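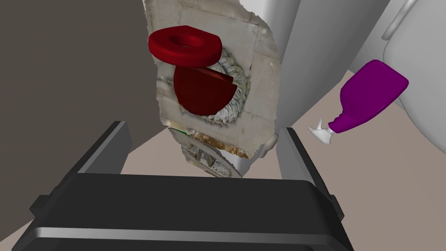 From: Joyce Gachanja
To: Nirenholm Neighbors list
Subject: Re: Clinic hours, again

Halima Barasa wrote:
> Does anyone know whether the Mohamedi Street clinic is
> still opening on Sunday? The sign on the door says yes
> and the phone recording says to look at the sign. I need
> a blood pressure check and am now a good candidate for one.

Halima,

I called the county and, after 420 bars of the same flute, got a person. Sunday hours are on until the end of December, 7 to noon, walk-ins only. Blood pressure, flu shots and bandage changes, yes. X-rays, no, because the X-ray room is where they are keeping the new chairs.

She also said the permanent urgent care wing is "on schedule." I asked which schedule and she promised to get back to me. You may remember the original plan had 6 exam rooms and a pharmacy window. The version at the last public meeting had four rooms and a "wellness nook." 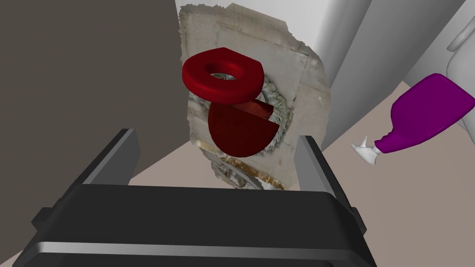
The other thing people keep asking me is the online booking. It's run by Skunico now, and your old login won't work. You have to register again with your insurance card in hand, and it will time out while you hunt for your glasses. My neighbor got an appointment for her husband under the dog's name, so do read the confirmation.

If you'd sooner talk to a human, the front desk picks up before 9 on weekdays. Press nothing and wait. Pressing anything gets you the flute.

The petition to keep Sundays going past the new year has nearly 1,000 signatures. It's on the counter at the library, next to the tax forms. Bring your own pen, the one on the string has died.

Joyce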